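Amirhossein Nikzad

Right, a little thread on potatoes, because three of you have asked how I do the diced ones and I can never answer anything briefly (sorry in advance!) 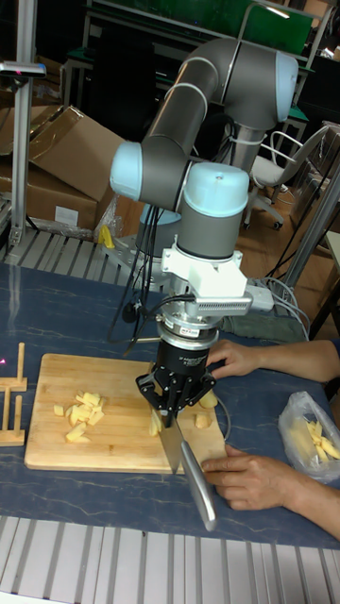

First thing: pick a waxy potato. I've been buying Ospina all September from the farm shop and they hold their corners beautifully. Floury ones taste lovely but they slump at the edges, and you end up with something nearer mash.

Peel them, then cut each one into chunks before you think about cubes. A whole potato rolls about, and a chunk with one flat side down stays put. I like a wooden board for it, with a damp tea towel underneath if yours skates on the worktop like mine does.

As for the knife, go broad and heavier than feels polite. Let the weight of it do the pushing, straight down. My old one was so blunt it used to wedge halfway through, and I put up with that for years, silly man.

Don't fret if the cubes come out a bit irregular, mine always do. The small ones go crisp and dark and everyone fights over them.

Into cold salted water, bring up to the boil, 10 minutes at the most, then drain and let them steam dry in the colander while you heat the oil. After that, 30 minutes in a hot oven with a shake halfway.

Someone's asking about rosemary. Yes, but towards the end, or it goes bitter. My mum uses turmeric and a squeeze of lemon instead and I'd happily eat hers every night of the week.

Leftovers go in an omelette tomorrow, if there are any. Off to find the big roasting tin!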